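How to Close Your Apartment Before a Long Trip

Home > Guides > Apartment living
Last part updated in November

I live in a rented apartment in the Brillska building, on the third floor, and two times every year I go to visit my family for 14 days or longer. The first time I left, I locked the door and went to the airport, and I was very satisfied with myself. When I returned, the refrigerator had a smell which I will not describe, and the basil was dead. After this I began to write a list. My neighbors asked for it, so I put it in the form of a guide.

It is made for a normal apartment with a kitchen, one bathroom and some plants. If you have a house with a garden, or a boiler of your own, you will need more steps than I give.

What you need

- A roll of masking tape and a pen
- Two or three old towels
- Baking soda, one small box
- Empty plastic bottles with their caps, the 500 ml size is good
- A large bag for the trash of the last day
- A sheet of paper for the person who has your key

One week before

Look in the refrigerator and plan the meals from what is there. I stop to buy fresh food seven days before the trip, only bread and milk in small amounts. Eggs and hard cheese can usually stay, if the date on the package allows it. Soft cheese, salad, open yogurt and cooked rice must be eaten or given away.

Write to the building office if your rental contract asks for it. Mine says that the tenant must inform when the apartment is empty more than ten days. I use the Wota form, which is on the page of our building office, and it takes five minutes. Save the confirmation. If your home insurance has a rule about empty apartments, read it also now and not in the taxi. My policy is from Oyelaran and the rule was on the second to last page, in very small letters.

Ask somebody to keep a key. It is better if this person lives close, and it is much better if they have seen your apartment before. Show them where the main water valve is. Please do it with your hand on the valve, a description by telephone is not the same.

Three days before

Wash the bedding and the towels, and be sure that everything is completely dry before it goes in the closet. Empty the laundry basket too. A damp T-shirt can do a lot in two weeks.

Clean the filter of the dishwasher and of the washing machine. After the last wash, leave both doors open by the width of a hand.

Now prepare the water for the plants. The simple method is a bottle turned upside down:

1. Rinse the bottle and take off the label.
2. Make two very small holes in the cap. I use a warm needle held with pliers. Be careful with your fingers.
3. Fill the bottle with water and close the cap well.
4. Water the plant first in the normal way. If the soil is dry, it drinks the whole bottle in one evening.
5. Push the bottle into the soil with the cap down, to the depth of a finger, and mark the level of the water with tape.
6. Look at it the next morning. If half of the water is gone, the holes are too big and you must take another cap.

Do this test three days before the trip, so there is time to repair a mistake. A cactus needs nothing. A fern needs more than one bottle, or a friend.

Please fill the bottles at the sink and carry them closed. I was filling them before on the desk, beside all my chargers, and I do not recommend it. 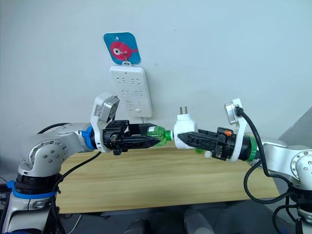
Green bottle with its screw cap on, and a white two-prong plug.

The evening before

Trash goes out in the evening, with exception of one open bag for the last breakfast. Wash the trash can with hot water and dish soap and let it dry upside down in the bathtub.

In the bathroom, pour a glass of water in every drain, also in the one you never use. The bent pipe under the drain must contain water or the smell of the building comes up. If your trip is longer than 3 weeks, add one spoon of cooking oil after the water, and it will evaporate slower. Put baking soda in the toilet, leave it for the night, and flush in the morning.

Close the windows room by room. I touch every handle and say the name of the room aloud. It looks foolish, but later in the train I can remember my own voice saying "kitchen" and I stay calm.

The curtains I leave half open. Fully closed curtains for two weeks tell everybody on the street that you are on vacation, and the plants need the light.

The last morning: electricity

Walk through the apartment in one direction, beginning at the entrance door, and go back to the same door. Do not jump between rooms. At each outlet decide one of two things, stay or out.

Stay:
- The refrigerator and freezer, if there is food in it
- The internet router, only if you have a camera or thermostat that uses it
- The smoke detector, if it is connected to the electricity

Out:
- Kettle, toaster, coffee machine, microwave
- Television, computer, printer, speakers
- Lamps with an own transformer
- Every phone charger, also the one behind the bed
- Washing machine, after its last cycle has finished

Switch the device off first, then take the plug. Hold the plug by its body and pull it straight. When you pull on the cable, the wires inside can become loose, and you do not see this from outside.

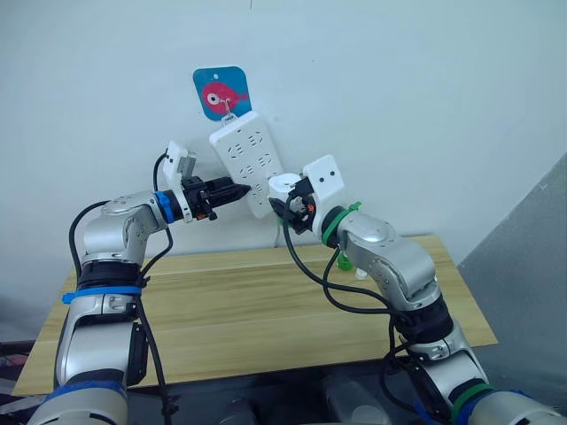
Power strips are the place where most people lose order, and I was the same. Put a piece of masking tape near the end of each cable and write what it is: "printer," "lamp left," "speaker." You do it only one time and it serves you for years. When you return tired at midnight, you will find immediately the plug of the router without crawling on the floor.

If a strip has something that must stay on, move this thing to a wall outlet when possible. Never connect a second strip to the first one. If a plug feels warm or has a brown color around the metal, do not use it again after the trip. Put a note on it, so you do not forget. And if a socket is loose in the wall, this is work for an electrician.

I write also the number of the electric meter on my paper. The last time it was 2,751 when I left, and I could compare it when I returned. A difference that is much bigger than what a refrigerator uses shows that something stayed on.

The last morning: water and heating

Close the valve of the washing machine. Then close the main valve of the apartment, if the building rules allow it, and open one faucet for a moment to let out the pressure. Some heating systems must not be without water, so ask the office before you do it the first time. In Brillska it is permitted. In the Bonero building next to us it is not, the pipes there are shared in a different way.

In winter do not turn the heating completely off. I put it on the lowest number that is not zero and leave the inside doors open, so the air can move. In summer this step can be skipped.

If you have decided to turn off the refrigerator, you must do it the evening before and not in the last hour. Take everything out, put the towels under it, wipe the inside with water and baking soda, and block the door with a folded towel so that it can't close by itself.

The paper for your key person

Keep it on one page. Mine has:

- My phone number and one more number of family
- The phone number of the building office
- Where the main water valve is and in which direction it turns
- Where the electric panel is
- Which plants need water, and how much in cups
- What they may eat from the freezer (I always write "everything")

Put it on the kitchen table under something heavy, and send also a photo of it by message.

When you return

Open the main valve slowly, a quarter turn, wait, then the rest. Let the cold and the hot water run for some minutes before you drink or take a shower. Flush the toilet. Open all the windows, even if it is cold.

Plug in the things one after another, when you need them. I noticed that after each trip there are one or two devices which stay out for weeks and I do not miss them. Last time it was the printer.

If you arrive on a Friday night, have some bread in the freezer and a package of soup in the cupboard. The shop near us closes at eight and the train is always late.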